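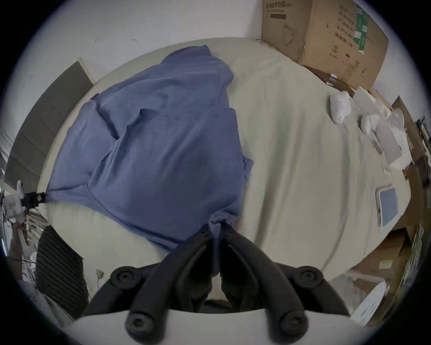 Minutes of the Flurnska gripper comparison meeting, held on Thursday in the upstairs room, beginning at half past two and finishing rather later than the agenda had promised. The main business was to compare the Malley and Nistell fingers on large, soft things, to settle which wrist camera stays on the hand-held units for the next stretch of work, and to hear how the Valcárcel controller is getting on. Most of the afternoon went on the bed-making task, and in particular on the corner pinch, with both curved fingers closing on a gathered corner of the blue cloth and the black clip keeping hold of it over on the left-hand side of the bed. Everybody agreed that this is the part of the task that tells us most about a pair of fingers, and so it has been given the most room in these notes.

1. Notes of the last meeting

Taken as read, with two small changes. The remark that the Nistell fingers were "hopeless" on pillowcases should have said that they were hopeless on the one pillowcase we tried, and the person who made it would like that put right. The spare linkage screws were also put down as ordered when they had only been talked about. They have now been ordered and came in the same parcel as the hex keys.

2. Matters left over

The drawer label for worn finger pads has been done, thank you. The question of whether to keep every worn pad or only the torn ones was raised again and talked round for some time, very pleasantly, and we came back to where we began: keep them all until May and then look through the drawer together.

The folding notes have been rewritten so that "near" and "far" always mean near or far from the person holding the gripper. Several people said how much easier they are to follow. The older recordings still carry the old wording in their titles, and we decided to leave those alone and put a line about it in the front of the folder.

3. Fingers: Malley against Nistell

This was the long item. Both sets have been through 3000 open-and-close cycles on the bench, so neither could be said to have had the easier life before the trials. The pads were changed on both before we began and the housings wiped down.

On the flat part of a cloth, with no fold to get hold of, the Nistell fingers did better. They are a touch narrower at the tip and they find their way under a wrinkle that the Malley tips tend to push along in front of them. Those who had used both said the Nistell set feels quicker and lighter in the hand, and one of us said it was like going from garden gloves to washing-up gloves, which made sense to the rest of us once it had been explained.

On a corner it went the other way. The Malley fingers curve in more deeply, and once a corner has been gathered between them it stays gathered while the other hand sets off with its own side. With the Nistell set the corner slid out slowly during a long pull, so slowly that the person holding it often carried on without noticing. We talked about whether this was the shape of the finger or the stuff the pads are made of. There were good arguments on both sides and no agreement, so it is on the list to try Malley pads cut down to fit the Nistell tips.
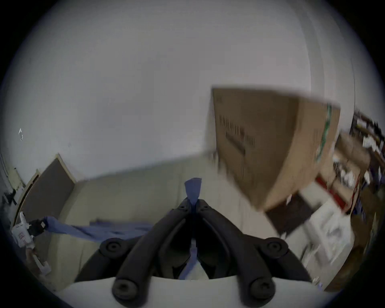
The question of finger strength came up next. Nobody felt that either set was too weak for a sheet or a light cover, but the trigger on the Malley unit takes a firmer squeeze to hold shut, and by the end of a full run the two people with smaller hands were feeling it along the thumb. A softer return spring would help, although the last time we fitted one the fingers were lazy about opening and would bring the cloth back with them on release. It was suggested that we try the middle spring of the three in the packet before going all the way to the softest, and that whoever fits it should write the date inside the housing lid.

A smaller point, but one worth keeping: both sets should be tightened at the pivots before each run and not after. When the pivots are slack the tips meet a little off centre, and this shows up in the recordings as a sort of shrug just before the grasp. It was noticed first on the wrist camera view and then everybody went back and saw it in their own recordings as well. A turn of the hex key puts it right. Please don't overdo it, as a finger that has been screwed down too hard is worse than a loose one and takes far longer to diagnose.

Agreed: the Malley fingers stay on for bed-making and anything else with a long pull in it. The Nistell set goes over to the table tasks, where there is much more lifting from flat. We will look at this again once the cut-down pads have been tried.

4. Cameras

The wide lens and the narrower lens were compared over four pairs of runs, each pair done by the same two people in the same order. The narrower lens gives a prettier picture, straight where things ought to be straight, and it was a pleasure to look at after so many months of curved walls. Its trouble is that it loses the second gripper for a good part of the task. When two people are each working at a different part of the cloth, we do want each view to take in as much of the other's work as it can.

The wide lens bends the edges of everything, and there is no getting away from that. It does keep the fingertips and most of the bed in view together. Blur was the other complaint, chiefly when the wrist is swung round quickly between one side of the bed and the other. A shorter exposure cures most of it but makes the pale sheet look flatter, and the wrinkles in it are harder to pick out, which matters when a wrinkle is the thing you are trying to smooth. We watched one run at three exposure settings, twice through, and preferred the middle one.

It was also said, very fairly, that some of the blur is ours. People have been walking the gripper round the bed as if they were late for a bus. Slower turns cost very little over a whole run.

Agreed: the wide lens stays on both units at the middle exposure setting, and the narrow lens goes back in its box with a note of what we liked about it.
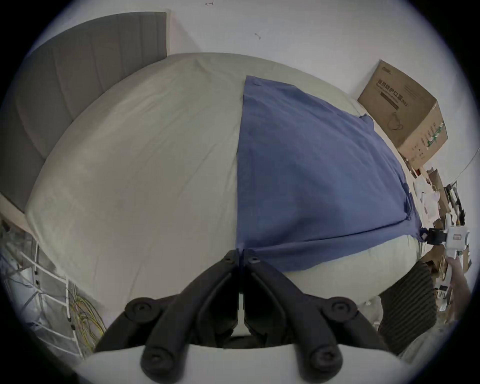
Page last changed: Thursday, 17:40 (item 5 expanded, small corrections to item 3)

5. Two-handed runs and where to stand

With two people working on the one cloth there has been some uncertainty over who waits for whom. The habit that has grown up by itself is that the person on the right takes the lower corner and holds it while the other works at the near edge, and as it has been going nicely we thought it best to write it down as the normal way. The one holding should keep still until the other has closed on the cloth and said so out loud. "Got it" is quite enough.

There was a longer talk about how far the cloth should hang over the near end of the mattress before the smoothing starts. Too little, and the last pull drags it up on to the bed again. Too much, and the fingers have to go down below the edge of the mattress, where the view is poor and the knuckles of the gripper rub on the fitted sheet. We would like everybody to try for a modest overhang and to leave the folds on the right-hand side for last, as pulling those out early tends to skew the long straight edge.

The clutter down the right-hand side of the bed was mentioned. It does no harm to the recordings, and one or two people rather like having a background that looks lived in. The only request was for a clear place to put one's feet. The mask carton may stay up in the corner by the wall, as it gives a handy fixed point for lining up one recording with another, provided that it is left alone in the middle of a set.

6. Controller

The Valcárcel controller has now been running both grippers' triggers and cameras together, and the news is mostly good. It starts both recordings on one press, and the two clocks have stayed together through every full run so far. The old controller needed a clap at the beginning of each run to line things up, and a few of us confess that we still clap.

Two faults to report. After 15 minutes without a trigger press it goes to sleep, and on waking it forgets which unit is left and which is right. For the time being, please squeeze the left trigger first after any break and check the name on the display. The second fault is that the finger-width reading jumps when the fingers are almost closed, just where we should most like it to be steady. The makers have been written to about both. If the jump can't be cured we can smooth the reading afterwards, though there was a feeling in the room that we have a good deal of smoothing on our plates already.

The old controller will be kept charged and on the shelf until both faults have been dealt with.

7. How many more runs

The aim for this part of Flurnska remains 2000 good runs across all the cloth tasks. There was a suggestion that runs in which a corner slips and is picked up again should count towards it, as long as the cloth ends up where it was meant to go. After a bit of to and fro this was accepted, and several people said they were relieved. A run where the cloth is put right by hand, without the gripper, still doesn't count.

8. To be done before next time

Cut down one pair of Malley pads and fit them to the Nistell tips.
Fit the middle return spring to one Malley unit and use it for a full afternoon.
Set both wide lenses to the middle exposure and mark the setting on the inside of the lid.
Add the line about old wording to the front of the folding notes.
Chase the makers about the sleep fault and the width reading.
Clear a standing space on the right-hand side of the bed.

9. Any other business

The kettle upstairs has been replaced. Would whoever borrowed the long hex key kindly return it to the tray with the others.

The next meeting will be at the same time and in the same room, and the table tasks will be taken first so that they get their fair share of the afternoon. The meeting closed at ten past five.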